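Search stories
Enter keyword
Go

The Man Who Ate Joltdale

The channel was called Vuten, and on 4th June it had 279 subscribers. Its owner knew this because he checked before he cleaned his teeth. I knew it because he was my brother-in-law and rang me afterwards.

"It's the thumbnails," he said. "Frerichs does his with an open mouth."

Frerichs was the other one in Joltdale, a man who fell off things. He'd fallen off a canal boat, a hay bale and the stage at a christening, and strangers shouted at him in the chip shop. I had watched the hay bale one twice and felt sure he'd jumped.

My brother-in-law didn't want to fall off anything. His idea was to eat at every café in town for 30 days and tell the truth about it. I pointed out that Joltdale had five cafés and that he lived above one of them.

"People like honesty," he said.

I had seen no sign of this. 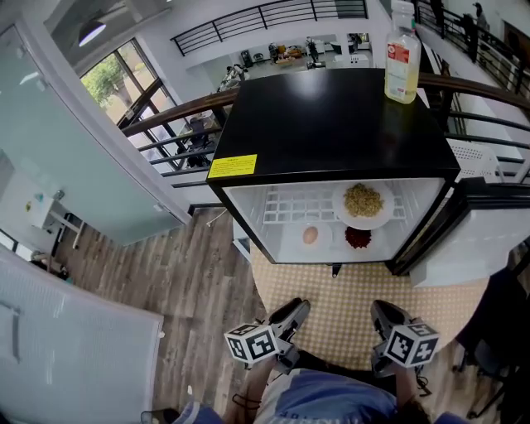
By the second week he'd been round them all and was on to garage sandwiches. He gave scores out of a hundred and shouted "Vuten!" before the first bite, a word he claimed meant something in a language he wouldn't name. His wife held the phone. You could hear her breathing, and once, quite clearly, sighing.

Then a video went up in which he called the scones at Emus dry, and it got 1,251 views overnight. He rang me at six in the morning.

"It's happening," he said.

"How many of them are you?"

There was a pause. "Around 30."

I went down to Emus myself and had a scone. It was perfectly all right. The woman at the till said they'd been busy since the video, mostly with people wanting to argue about it, and that the lad had been very good, he'd asked her beforehand which thing she'd like him to be rude about.

"He asked you?"

"I said the scones. We've always got too many scones."

I didn't tell him I knew. In July he and Frerichs made one together, on the wall behind the library, and my brother-in-law took a bite of a pasty, shouted his word and went over backwards into the hedge. It looked like an accident. My sister had the phone, and she was laughing so much that you could barely see him.

I've watched it a few times. I still think he jumped.

Comments

scone_defender: Can't believe he got 1,251 views for that. Good story though.

mossy: Frerichs obviously pushed him.

Tealeaf: So what does Vuten mean??

More stories
The Unboxing
Mute Button
Please Like My Uncle
A Short Break From Posting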